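Early Childhood Environments
Handout for Week 6: The Dramatic Play Corner, Part Two (The Kitchen)
Instructor: Fernanda Barros

Welcome back, everybody. Last week we got as far as the dress-up rack and the doctor's bag before we ran out of time, and I promised that the play kitchen would get a whole session to itself. It deserves one. If you go into almost any preschool room at ten in the morning and look for where the children are, a good share of them will be standing at a stove that doesn't heat anything, stirring something that isn't there, and telling somebody else to wait because it isn't ready yet.

Please read this before Saturday's workshop and bring it with you, because you'll be writing on it. The reading that goes with it is the Bassey chapter in your course packet (the short one, I know some of you were worried). Pages 30 and up are optional, although the part on mealtimes at home is lovely and I hope you'll get to it.

Why a kitchen at all

Children play what they see grown-ups do over and over. Cooking is near the top of that list in most families, and it has a great deal going for it from a teacher's point of view. It has an order to it. It has jobs that can be divided up. It has words that belong to it, such as pour, stir, simmer, too hot, almost done, more salt. It also ends with giving something to another person, and a three-year-old who hands you a cup of nothing and waits for your face to change is doing some of the most important social work of the day.

Chibuzor Bassey, in the chapter I mentioned, calls the kitchen "the room with the most verbs in it," and I've borrowed that phrase so many times that I should probably start paying for it. When you do your observation this month, I'd like you to keep a plain list of the verbs you hear. Don't tidy them up. If a child says "I'm hotting it," write down hotting.

What the stove does for the play

We spent some time in last year's class on whether you need a realistic kitchen or whether a cardboard box with circles drawn on it will do. My own view has moved around over the years. For children of four and five, the box is fine, and often it's better, as they'll argue happily over which circle is the big burner and somebody will decide that one of them is really a pizza oven. For twos and young threes I lean toward something that looks like the real thing. They're still building up the pretending, and a stove that looks like a stove gives them a good place to start from.

So let's talk about the cooking surface, which is where the hands go first. A toy cooktop usually gives the children a few different kinds of things to work with, and each one invites something a little different.

The burner. A raised grate with arms running in toward a cap in the middle is a familiar shape to any child who has a gas stove at home. It's also a target. Watch a two-year-old put a pot down on it and then shift the pot, and shift it again, until it sits where they want it. You're watching careful placing and a fair amount of patience. Children from homes with a flat electric top may not know what the grate is, and you'll hear some very good guesses. I've heard spider, wheel and drain.

The griddle. Not every toy stove has one, and I'm always glad when I find one that does. The ridges make a noise when you run a spatula across them, which the children will discover long before you point it out, and they have a feel under the fingertips that the rest of the plastic in the room mostly doesn't. A griddle also brings in foods that don't belong in a pot. Once there's somewhere to put a sandwich or a piece of fish or a row of pretend sausages, you get flipping, and once you get flipping you get taking turns at flipping, with everything that comes along with it.

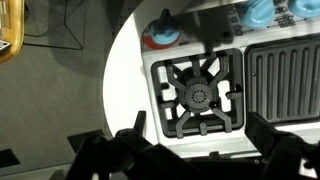 The knobs. I'd put these ahead of almost anything else on the stove. Turning a knob is how the child says that the game has begun. It's a good wrist movement too, and we'll come back to it in the fine motor unit, but what I want you to listen for is the announcement. "It's on." Some children turn the knob and make the sound of the flame. Some turn it and step back. Sekar Subramaniam, who visited us in December and whom many of you will remember for his wonderful collection of spoons, told us about a boy in his room who would let no one cook until he had turned every single knob off and then on again. It took up most of the morning, and Sekar let it.

Color helps with the knobs. If one is red or has red on it, the children will very often decide that it's the hot one, and you don't need to tell them so. Try asking, "What does this one do?" and leave a good long silence afterward. I mean longer than feels comfortable. Count slowly to seven in your head if you have to.

The little printed signs. Dial marks and small appliance symbols get skipped over by adults, and children do notice them, particularly the fours who have started looking for letters everywhere. They're print in the environment, the same as the exit sign and the label on the milk. A child who puts a finger on a symbol and says "this says soup" is reading in every way that matters at that age. Say "Oh, soup!" and get your bowl.

The plain counter. I've left it for last and I shouldn't have. Children need an empty place to put things down. When we crowd the top with a plastic toaster, a plastic mixer and a plastic fruit bowl, there's no room left for the work, and the play slides off onto the floor or stops. If you do only one thing in your room after this class, take half the accessories off the counter and see what happens over the next few days.

Where to put it

Height first. The top should come to the child's waist or a little above. If they have to reach up to the burner they can't see into the pot, and seeing into the pot is most of the pleasure.

Think about the floor as well. Carpet is quieter, and pans will be dropped, many times, some of them on purpose. Hard flooring is easier to sweep if you use real dry materials such as pasta shells or large beans (for the over-threes only, please, and with an adult close by). I've taught in both kinds of room and complained about both. A kitchen on carpet with a washable mat in front of it is a decent compromise.

Try to leave two ways in and out. A corner with only one opening turns into a traffic jam by snack time, and the child at the back can't leave without climbing over someone. Pull the stove out from the wall a bit if it's finished on all sides, so that two children can work across from each other. You'll hear a lot more talk that way.

What to put with it

Two pots with lids. Two pans. Four of everything you eat with. Spoons in real metal or wood if your program allows it, because the weight is nice in the hand. Empty food boxes from the families' own kitchens, which bring in languages and brands and smells that no catalog will sell you. Barry Penrose sends a short note home asking for them, and I've put a copy of his note at the end of the packet so that you can adapt it.

Hold back on the plastic food. A basket of it is useful, but a basket of wooden blocks and scraps of felt will be a different dinner every day.

Being a good guest

Most of you will want to know what the teacher should be doing while all this goes on. Sit down low. Be a customer or a hungry cousin, and take whatever you're given. Don't quiz. "What color is the carrot?" will end a restaurant faster than a fire drill. If the play is going around in the same circle, bring a small problem with you. You've lost your ticket, or you only like cold soup, or there are six of you coming and you forgot to call.

And if they don't need you, stay out of it. Drink your real coffee, keep your notebook on your knee, and write down the verbs.

For your observation (due at our next meeting)

Watch one play kitchen for thirty minutes. It can be in your placement, at a library or in a relative's living room, with permission. Write down:

The verbs, exactly as you hear them.
The first thing each child touches.
One moment when a child explained the stove to another child.
One thing you would take away from the corner, and one you would add.

A page and a half is plenty. Handwriting is fine if I can read it. If your placement doesn't have a kitchen corner, see Nigel Blackburn in Room 127 and he'll match you up with a room that does. He's in until four most afternoons, and he does like to be asked before the last minute.

For Saturday

Wear something you can kneel in. We'll be on the floor for the first hour, setting up three corners from the same pile of materials, and then we'll swap and play in one another's. Bring one empty food box from home and one kitchen tool that you loved to hold when you were little, or the closest thing to it that you can find. Mine is a potato masher, and there will be a story.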